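Horrocks Staff Kitchen: Automated Serving Station
Inspection Checklist with Inspector's Comments
Issued to: Site Services, Catering, Staff Side Safety Representatives
Inspection period: April
Checklist version 18

Scope

This checklist covers the breakfast serving station in the staff kitchen at Horrocks, where a robot arm has taken over part of the plating and passing work previously done by hand. It applies to the worktop, the arm and its gripper, the small items handled there, and the working arrangements of the catering staff on the early and middle shifts. It does not cover the dishwashing area, the cold store or the dining room, which remain under the general kitchen checklist.

The arm was installed and commissioned by Prolwood. The control cabinet and the stop circuit are maintained by Leretti under a separate agreement. Questions about either should go through Site Services and not directly to the contractors.

Each item is marked Satisfactory, Action Required or Not Inspected. Comments are recorded under the item to which they relate. An item marked Action Required does not of itself mean that the station must be taken out of use. Where it does, the comment says so.

Section A: Before the shift

A1. Stop buttons tested and accessible
Result: Satisfactory
Both stop buttons were tested before service. The button beside the hatch had previously been obstructed by stacked trays. The stacking point has been moved and the floor marked. Staff on the early shift confirmed that they test both buttons before switching the arm on and sign the sheet afterwards.

A2. Start-up sheet completed
Result: Action Required
Sheets were complete for the early shift. Several entries for the middle shift had been signed but carried no time. The time of the test must be entered by the person who carried it out. Supervisors should not fill in missing times afterwards.

A3. Condition of gripper fingers
Result: Satisfactory
Fingers were checked for cracks, looseness and trapped food. No defects found. The finger covers are to be removed and washed at the end of each service in accordance with the cleaning schedule.

A4. Guarding and floor markings
Result: Action Required
The yellow line on the serving side has worn through near the door to the corridor. It should be repainted before the next inspection. The light barrier was tested with the supplied rod and stopped the arm on each attempt.

A5. Speed setting
Result: Satisfactory
The arm was running at the reduced speed agreed for shared working. The setting is locked, and the key is held in the catering office. Staff asked whether the speed would be raised at busy times. Site Services confirmed that any change would require a new risk assessment and consultation with the staff side.

Section B: Worktop and items handled

B1. Worktop clean before items are set down
Result: Action Required
The standard is that the worktop is wiped and free of crumbs before a plate is placed and again whenever a plate is removed. The speckled surface makes small debris difficult to see from a standing position, and inspection by eye alone should not be relied on. A full wipe is required each time, whether or not the surface looks clean.

B2. Plates within the approved range
Result: Satisfactory
Oval plates with a shallow rim may be used. Deep bowls and plates with chipped edges must not be placed at the station. Catering staff reported that they now sort chipped plates out at the dishwasher, which was formerly done at the hatch. This has added a small task to the dishwashing role and should be reflected in the duty description.

B3. Food settled on the plate
Result: Satisfactory, with comment
Open toast with a topping is the item most likely to shift when a plate is moved. Eggs should be set on the bread so that they do not hang far over the crust. The judgement of whether a portion is stable enough to be moved rests with the cook. The arm must not be instructed to move a plate that the cook has not released.

B4. Trays, fruit and cutlery kept clear of the plate
Result: Action Required
Trays placed behind the plate are acceptable provided that there is a clear gap between the two. Round fruit should be kept well back on the tray. Forks should lie wholly on the tray, with nothing lodged at or beneath the plate rim. The comment applies to lemons and limes in particular, as these roll if the tray is knocked.

The worktop layout during breakfast service, with fried egg on toast on a blue plate and the fruit tray close behind it, is shown for use with items B1 to B4.

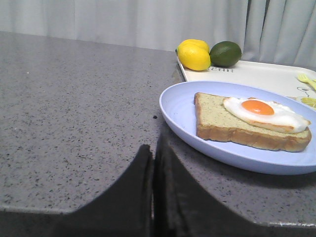
B5. Curtain behind the worktop
Result: Action Required
The curtain is permitted as a screen against glare. It must be secured so that the fabric cannot be drawn forward over the worktop by a draught or by the movement of the arm. Weights or a lower rail would be suitable. Until one of these has been fitted, the window must stay closed while the arm is switched on.

B6. Hot items
Result: Not Inspected
No pans or hot drinks were handled by the arm at the time of the visit. The existing rule stands: pans, kettles and filled cups are moved by hand only.

Section C: People and working arrangements

C1. Training
Result: Action Required
All permanent catering staff have attended the half-day course and hold a signed card. Agency staff have been receiving a short briefing at the hatch in its place. A briefing is sufficient for a person who works in the kitchen but does not use the station. It is not sufficient for anyone who loads, clears or restarts it. Agency staff without a card must be given other duties.

C2. Changes to duties
Result: Satisfactory, with comment
The station has reduced repeated reaching across the counter, which was the most frequent complaint in the earlier health survey. Staff described less shoulder strain by the end of the early shift. Several also said that the work now involves longer periods of standing in one place and watching, and that they found this tiring in a different way. The rota should allow those assigned to the station to change places with a colleague at least once during each service.

C3. Pace of work
Result: Satisfactory
Staff may pause the arm at any time without giving a reason. Those interviewed understood this and said that they had done so. Pauses are recorded automatically by the Stitis logging software for maintenance purposes. The log does not identify who pressed the button, and management has confirmed in writing that it will not be used to assess individual performance. A copy of that statement should be displayed beside the station.

C4. Staffing level
Result: Satisfactory
No post has been removed as a result of the installation. The hours released at the hatch have been transferred to food preparation. The staff side has asked that this arrangement be reviewed jointly before any vacancy is left unfilled, and Site Services has agreed.

C5. Reporting of faults and near misses
Result: Action Required
Faults are reported promptly. Near misses are not. Staff described plates being set down too close to the edge and trays being nudged, but no near miss forms had been completed for either. Forms should be kept at the station itself, as the present location in the catering office discourages their use during service. Supervisors should make clear that a report will not be treated as a complaint about a colleague.

Section D: Cleaning and shutdown

D1. Arm isolated before cleaning
Result: Satisfactory
Staff isolated the arm at the wall switch and fitted the lock before wiping down. Pressing the stop button alone is not isolation, and all those asked were aware of the difference.

D2. Cleaning products
Result: Satisfactory
The approved neutral cleaner was in use. Bleach and abrasive pads must not be used on the gripper or its covers. Spray should be applied to the cloth and not towards the arm.

D3. Service hours
Result: Satisfactory
The counter on the control cabinet read 2,936 hours. Leretti's service label was present and in date.

D4. Records retained
Result: Satisfactory
Start-up sheets and cleaning sheets are filed together in the catering office. Training cards are held separately and were available on request.

Actions arising

Catering: enter test times on all start-up sheets (A2); full wipe between plates (B1); keep a clear gap between tray and plate (B4); assign agency staff without cards to other duties (C1); move near miss forms to the station (C5).

Site Services: repaint the line by the corridor door (A4); secure the curtain (B5); display the statement on logging (C3).

Items B5 and C1 are to be treated as priorities. The remaining actions should be closed before the next scheduled inspection, and completed items should be initialled on the station copy of this checklist.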